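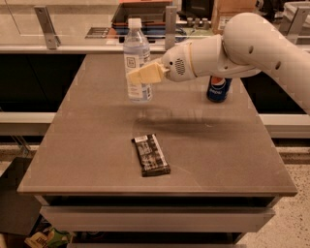
Fig. 1. Arm holding the water bottle just clear of the tabletop, with the can and the snack bar also on the table.

Week 6 handout: The stop that dropped the bottle
Course notes, last revised 20 May 2021

Okay, this is the one I promised you at the end of the gripper lecture. Read it before lab and bring your own sketch of the timeline (pencil is fine, I just want the order of events).

Some background first. The Olby project was a fetch-and-hand-over job: pick up a drink or a snack, carry it across, put it down gently. We ran it in the Ternley lab with a controller from Muvetti. By February we'd logged more than 2,000 picks, and I was feeling pretty smug about the whole thing. Then somebody leaned on the stop button in the middle of a carry, the arm froze beautifully, exactly as it should, and the bottle went straight to the floor!

So, what happened? The stop did its job on the joints. Power went off, brakes went on, no drift at all. But the gripper was fed from the same switched line, and our fingers had no spring and no lock. They held only as long as the motor was pushing. Take away the power and the fingers relax, and a smooth, heavy-ish thing like a water bottle slides right out. We'd tested the stop plenty of times before that, but always with an empty hand. I still wince when I read the old test sheet. There's a line on it that says "stop under load" and next to it a check mark, and what the check mark meant was that the arm was stretched out. The load was air.

Now look again at the lift in Fig. 1. The bottle is upright and only slightly off the table. Suppose the grip let go right there. You'd get a thump, maybe a tipped bottle, and you'd probably call it a bad pick and go on with your day. Let go at shoulder height over a tile floor and you have water under the feet of whoever just ran over to see what was wrong. Same fault, very different afternoon. When you fill in a hazard sheet, I want the height and the place written down along with the failure. "Gripper releases" on its own gets half credit.

The second problem hid behind the first, and I like it better (as a teacher, I mean. I hated it at the time). When we reset the stop, the controller came back up and still believed it was carrying something. Quansah, our little logging program, had kept the last state as "holding," and the restart routine trusted the log over the finger position. So the arm carried on and very politely set down nothing at all. Funny to watch, sure, but picture it the other way around: the log says "empty," the hand is full, and the first thing the restart does is open the fingers to get ready.

What we changed:

The gripper got its own supply, which stays live during a stop, and the arm joints still lose power as before. We argued about this one for ages. A hand that keeps squeezing is great for bottles and terrible for somebody's thumb, so we capped the force and added a manual release you can reach from the front.

Restart now reads the finger gap first and asks a person to confirm what's in the hand. No motion until that's done.

Every stop test is done twice, once empty and once holding something, and the sheet has a blank where you write what the something was.

For lab: work in pairs, 2 stop tests per pair, low lift only. Bottle caps on tight, please. One of you has the button and does nothing else, no phone, no note-taking. After each stop, write down the finger gap before you touch reset.

Question to chew on for next time: which would you rather have on a power cut (a real one, the whole building), fingers that open or fingers that stay shut? Pick one, then tell me about the person it's worst for. A page is plenty.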